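Home › Community › Ask › Storage & Tidying › Log in

Bathroom cupboard is a tip – what do you lot use?

Posted in: Small Spaces, Renting

Just moved into a rented flat in Iltgate and the bathroom has one tall cupboard with shelves so deep I lose everything. Creams, plasters, spare toothpaste, all of it slides to the back and I buy it again. I can't drill or screw anything in. Has anyone tried those Flidix pull-out trays? They want a fair bit for a set of 6 and I don't want to waste my money if plain tubs do the same job.

3 replies · 1,355 views

Flundura

Don't bother with the trays! I had the same sort of cupboard in my last place and did the whole thing with cheap plastic baskets. You pull the basket out, find your thing, shove it back – it's a drawer, really, just without the runners. Holes in the sides are a must in a bathroom, otherwise damp sits in the bottom and you get that horrible grey sludge under the shampoo. Get ones with straight sides too if you can, as the sloping kind waste loads of room when you line them up.

Measure the depth of the shelf with the door shut, by the way. I measured with it open and forgot the hinges stick in, so two of mine had to go under the kitchen sink instead.

Light blue plastic, rounded corners, holes all along the sides:

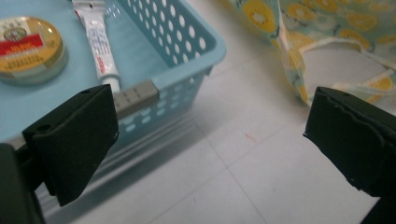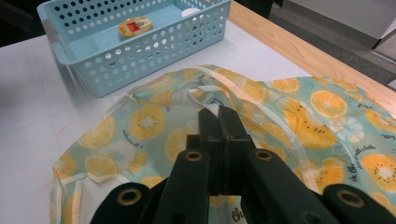 How I'd sort it

1. Take everything out and bin what's out of date. I found sun cream from three flats ago.
2. One basket per job: teeth, first aid, hair, spares. Little tins and tubes get lost among big bottles, so give them their own.
3. Heavy stuff on the bottom shelf, daily stuff at eye level.
4. Stick a bit of masking tape on the front and write on it. Looks naff, works fine.

lappalainen

what she said but rinse them every month or so, soap gets in the holes and its a pain to shift once its gone hard. old toothbrush does it

tallcupboard

I've got the Flidix ones and quite like them – they glide nicely and don't need screws, just sticky pads. The pads did come off when the heating was on all March, mind, so check your landlord's paint first.

Tags: bathroom, baskets, no drilling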